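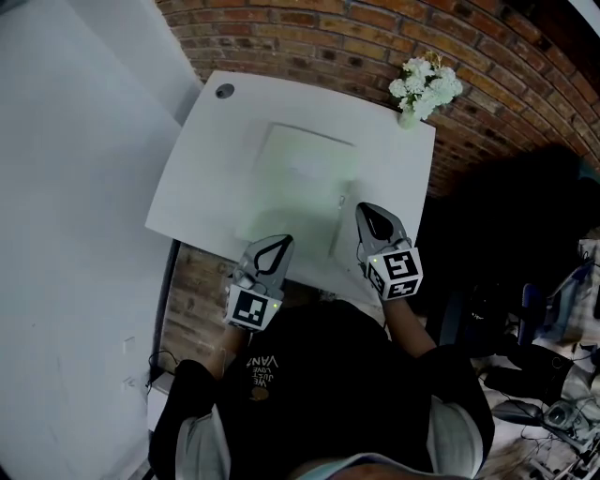
Frequently asked questions: the Standiditz Six Hours, Sornlow

Entries and regulations for the August race. If your question isn't answered, email the race office. If your question is answered and you don't like it, please read it again before emailing the race office.

What is the Standiditz Six Hours?

A six-hour endurance race for small sports prototypes and production saloons, run at Sornlow every August. Standiditz pay for the trophy and the banners and get their name on both. The race starts at 11 in the morning and finishes at 5 in the afternoon, apart from the year of the fog, when it started at 1 and finished at 5 and was still called the Six Hours on all the paperwork.

Which cars can enter?

There are two classes. Class A is for open or closed sports prototypes with an engine of up to 2,000cc and a minimum weight of 740 kg, measured without the driver and with whatever fuel is left in the tank. Class B is for production saloons and hatchbacks. Turbocharged cars may enter Class B only, and need a sealed boost controller.

My car weighs less than 740 kg. Can I add ballast?

Yes. It must be bolted to the floor in the passenger area with at least four bolts, and the scrutineers will pull on it. Cable ties are not bolts. A bag of sand in the footwell is not ballast.

Can I enter a Bririlia?

You can, and every year several people do. The Mk2 is eligible for Class A as it stands. The Mk3 needs the narrower rear wing, as the standard one is wider than the car and was causing arguments in the pit lane. Bring the old homologation papers if you have them. If you bought the car without papers, ring us well before the closing date.

How much does it cost?

The entry fee is £3,000 per car, which covers up to four drivers, one garage space and a paddock pass for each member of a team of ten. Fuel is extra. So are tyres, hotels, and the gearbox you will be buying at half past two.

Can I have my money back if I withdraw?

In full until entries close. Half after that, up to the Monday of race week. After that Monday you get nothing, although we will be very sympathetic on the phone.

How many drivers do I need?

Two at least, four at most. No driver may do more than two hours without a break, and nobody may do more than three and a half hours in total. You can't get round this by entering two drivers with the same surname and the same helmet. It has been tried.

What licence do the drivers need?

A current national race licence and at least three signed-off finishes. One of the three can be a sprint race. Track days don't count, however fast your instructor said you were.

What are the rules on tyres?

Class A runs on the Levchenko control tyre, slick or wet, bought from the truck in the paddock. Each car may use three sets of slicks across qualifying and the race. Wets aren't limited. Class B may use any road-legal tyre from List 1B in the regulations.

Tyre warmers are banned in both classes. So are ovens, heaters pointed in a helpful direction, and leaving the tyres in a black van with the windows up.

Why only one supplier?

The alternative was a spending contest, and we had one of those for four seasons. The team with the most money won all four, by several laps, and the rest of the grid went off to do something cheaper. Some drivers say the control tyre takes too long to come in on a cold morning. It does. It takes too long for everyone.

How does a pit stop work?

Refuelling and other work are done separately. While the hose is connected, the engine is off, the driver is out and one mechanic holds an extinguisher and does nothing else. Once the hose is away you may change tyres, clean the screen and put the next driver in. There is a minimum stop time of three minutes from pit entry to pit exit, so there's no need for anybody to sprint.

Do I need a pit board if I have radios?

Yes. Radios at Sornlow work everywhere except the dip behind the woods, the back straight and, on some afternoons, the pit wall.

What happens if there's a safety car?

It picks up the leader and the field closes up behind it. The pit lane stays open. You may be held at the red light at pit exit while the queue goes by, and you will be certain you were held longer than your rivals. The timing sheets are available afterwards for anyone who would like to be disappointed.

What are the usual penalties?

Speeding in the pit lane is a drive-through. A short stop costs you the missing time, doubled. Overtaking under yellow flags is a one-minute stop and a conversation. Track limits get two warnings and then ten seconds a go, added at the finish.

Who do I complain to?

Protests go to the stewards in writing, with the fee, within thirty minutes of the provisional results. Everything else goes to Vira Koval, the race secretary, who is in the office above the scrutineering bay from 8 in the morning. She will need your car number and the rule you think has been broken. "The spirit of the thing" does not have a rule number.

Is there a noise limit?

Yes, and it's taken seriously, with a static test at scrutineering and a trackside meter all day. Fail twice and you're finished. Bring a spare silencer.

Can my family come and watch?

Of course. Spectator tickets are sold at the gate, and under-16s get in free with an adult. The tea hut takes cards now. The bank on the outside of the hairpin has the best view, and the car park exit at 5 o'clock has the worst queue. Dogs on leads, please.

When will the final timetable be out?

Two weeks before the race, by email to the entrant named on the form. If that's your dad, ask your dad.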